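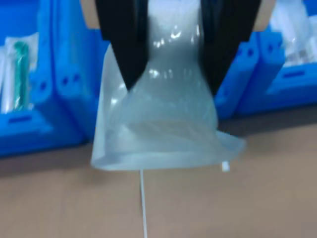 Shop > Storage > Stackable Bins > Baltano Blue Bin

Baltano Blue Bin, large

Last updated September 2019

I've sold a lot of storage bins over the years and I keep coming back to this one. It's blue, it's plastic, it's big, and it does the job without making a fuss. My own stockroom runs on them, which is how I ended up stocking them for everybody else in the first place (Samira Hattar came by to pick up an order, saw my shelves and asked why I wasn't selling the bins too — good question!).

We keep everything in ours that comes in bags. Small parts, craft supplies, samples, spare cords, all those slippery little plastic packages that slide off a shelf the second you turn your back. Drop them in a Baltano and they stay put. The walls are ridged, so they don't bow out when you load the bin up, and I do load mine up.

Size and stuff

You get one bin per order line, blue only. I've asked Baltano for gray and green and so far the answer is no. The long side is 542 mm. Weight limit is 46 pounds, and please take that one seriously if you're stacking, especially if the heavy bin is going on top. They nest when empty, so a whole pile of them takes up less space in the garage than you'd think.

No lid comes with it. If you want one, the Smadi clear lid fits nicely and clicks down at both ends. The Dutero lid sort of fits, but it rocks a bit and I wouldn't pay for it.

A couple of tips from my own shelves

If you're storing bagged items, stand the bags up with the closed end on top. You can flick through them like records and grab the one you want. Leave any hang tags on too! I used to snip them off to be neat and then spent half an evening trying to work out which bag was which. Thin film bags like to cling to each other, so don't pack them tight — leave a hand's width and you'll be much happier.

For cleaning I just use warm water and dish soap. Mattes Hinrichs wrote to tell me he puts his in the dishwasher. It's his bin and I wish him luck, but the maker says hand wash and I can't replace one that comes out warped.

Where I wouldn't use it: outdoors all year. Mine sat next to the shed for a summer and the blue faded on one side. It still holds garden gloves just fine, it's just not pretty anymore.

Ordering

We have 179 in stock right now and the next pallet is on its way. Orders normally leave the next working day. If you need a large quantity for a workshop or a school, email Sawsan Kassab at the shop and she'll work out a price with shipping included. Returns are fine within 30 days as long as the bin is clean and you haven't put stickers on it (they never come off right, I've tried everything).

Share this page: 46 shares | 8 comments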